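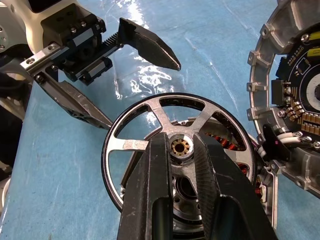 I have been meaning to write about the teaching job since October, when Manee Ongart rang me at suppertime and asked whether my hands were still any good. I said they were fine for most things (the left thumb complains in the cold) and she said that would do, and could I come out to Grevthorpe for a few weeks and take motors apart very slowly with somebody else's arms.

That is more or less the whole job. Those of you who have been reading this blog since the lawnmower years will know that I spent a good part of my working life at a bench, rewinding and repairing small motors for pumps and fans and whatever else came in through the side door. I know how a rotor feels when it wants to come off and how it feels when it doesn't. What I had never done was explain that to anything without ears.

The way it works at Grevthorpe is that you stand at a sort of frame with two light arms on it, and you hold one in each hand, with a trigger for your finger to open and close the jaws. Across the bench are two proper arms that copy whatever you do. You move your right hand forward, the right arm goes forward. You squeeze, it squeezes. While you are doing this the computer writes everything down, the positions and the pictures from the little cameras up near the wrists, and later on it studies a great pile of these recordings and tries to work out how to do the job by itself. One go from start to finish is called an episode. I thought that was a rather grand name for it, but I've caught myself using it at home, as in "I'll just do one episode of dishes."

The project is called Skornero. I have asked three different people what it stands for and been given a shrug each time, so I've stopped asking. The idea behind it is a good one, I think. A lot of motors get thrown in the scrap whole because it costs too much for a person to open them up and sort the copper from the aluminum and steel, and if a pair of arms could do the fiddly part there would be a good deal less waste. I've thrown out enough of them myself to have a bit of a guilty conscience on the subject.

My first day was terrible! I'd like to pretend otherwise, but Mio Yagi was there and she reads this. Mio runs the recording side and she has the patience of a kindergarten teacher, which she tells me she very nearly was. She sat me down, got me to pick up a foam block and put it down again, and I managed to fling it clean off the bench. The arms are not hard to move. The trouble is that you can't feel anything through them, or you couldn't on the set I was using, and I hadn't understood until that morning how little I look at my work. All those years I had been going by touch. I'd be chatting away to a customer with my fingers down inside a housing, quite happy, and now here I was squinting at a bolt as if I'd never met one.

So the first week was really about learning to see. If you can't feel that you've got hold of a hub, you have to find out some other way. I began watching for the small things: whether the rim lifts a hair when you raise your hand, whether the far side tips, whether the jaws stop closing before they ought to. Mio had a word with me about leaning over to look, too. I kept craning my neck around to get a better view of the bench, and she pointed out, very kindly, that the robot can't borrow my neck. If I use something I saw by leaning, and it wasn't in any of the wrist cameras, then I'm teaching it to act on information it hasn't got. I thought about that all the way home on the bus. I'd had apprentices who would have benefited from somebody telling me the same thing.

The rotors are my favourite part, and they're also the hardest. On a motor with magnets in it, the rotor does not want to leave. It comes up a little way, and then the pull takes it sideways, and if you've gripped it off to one side it cocks over and jams. With my own hands I would take the rim in all ten fingers and rock it, and I couldn't have told you how I knew when to stop rocking. With two jaws on each side you have to be cleverer about it. I tried gripping the rim first and it was no good to me at all, it just swung. Then I tried the hub, right in at the middle with the right arm, with the left one free to steady the rim if it started to tip, and that went a great deal better. You come in low, you close gently, you wait. Then straight up, or as straight as a man with a sore thumb can manage.

The waiting turned out to matter. I have a habit of pausing before I pull, a second or so, just gathering myself, and Mio noticed it in the recordings before I'd noticed it in me. She said the robot would learn the pause as well. In the early trials it did just that. It would close its fingers and then stand there, apparently having a think, exactly as I do. Manee laughed so hard she had to go out into the hall. We talked over whether I ought to get rid of it, and in the end we kept a shorter one, so the fingers would be fully shut before the lift began. I was unreasonably proud of that. Somewhere in a computer there is a little bit of my dithering, doing useful work.

There's a fair bit of discussion at Grevthorpe about how tidy the demonstrations should be. When I started I assumed they wanted each one perfect, and whenever I bumped something I'd stop and ask to have it thrown out. After a while Manee came and stood beside me and said to please leave some of the bumps in, so long as I recovered from them. If all the robot ever sees is a lift that goes beautifully, then it has no idea what to do the first time the rotor tilts on it. So we set aside some sessions for getting into trouble. I'd take a poor grip and then let go, come back, and take a better one. It goes against everything in me to do a bad job deliberately, and I found those sessions more tiring than the others. They were useful ones, though, or so I was told.

By the end we had 568 episodes that Mio was content to keep. I did the larger share, and the rest came from a young fellow on the evening shift who had never repaired a motor in his life but had clearly spent his youth with a game controller in his hands. His were smoother than mine. I watched some of them over a cup of tea and felt a bit low about it, to tell you the truth, and then I noticed that he always pulled the same way whatever the rotor was doing, and that he got stuck in places where I would have backed off. Mio thinks the mixture is healthier than either of us alone. She may have been being diplomatic.

Then came the trials, where you take your hands away and let it get on with things. I stood well back with my arms folded (I didn't trust them, they kept wanting to help). Out of the 61 tries they ran that week I was present for a good many, and I won't give you the score, partly for the reason that it's Manee's to give and partly that it depended very much on what you called a success. Some were lovely. Some were awful in ways I recognized. There was one where it went in toward the hub from slightly too far over, stopped, backed out, and came in again straight, and I made a noise I don't think I have made since my daughter first rode a bicycle without me holding the seat.

People have asked me whether I mind. My brother-in-law asked it in so many words over dinner: didn't it bother me to be teaching a machine my trade? I gave him a short answer at the table and I've been working on a longer one since. The repair work, the real work, where someone brings in an old Kimberg fan that belonged to their mother and you coax it back to life, is nowhere near being done by those arms, and I wouldn't be in a hurry to see it. Pulling scrap apart all day is another matter. I did it for two summers as a young man and I remember chiefly the cuts on my knuckles. If a robot wants those summers it's welcome to them.

What I did mind, a little, was finding how much of what I know I couldn't put into words. Mio would ask, "Why did you move your hand just then?" and I would open my mouth and have nothing to offer. I'd have to go back and do it again while watching myself, and sometimes by watching I'd spoil it, the way you trip on the stairs if you think about your feet. I have started keeping a notebook about it. It has headings like "when to stop twisting" and "what stuck looks like," and under that second one I'm already onto my third page.

I'm going back in the new year, all being well. They are hoping to move on to the wiring, which I've warned them about. Wires don't stay where you left them, and they spring, and you want a much softer grip than you do for metal. I've been practising at home with the kitchen tongs and a length of old lamp cord, and my wife has asked me to please do it somewhere other than the table.

For those who wrote in asking about the Nakajima bench grinder, yes, I still have it, and no, I haven't got around to the bearings. I'll put something up when I do. In the meantime, if any of you have a good way of holding a limp bit of cord still with two blunt fingers and no feeling in them, I would love to hear from you — and so, I'm sure, would Mio.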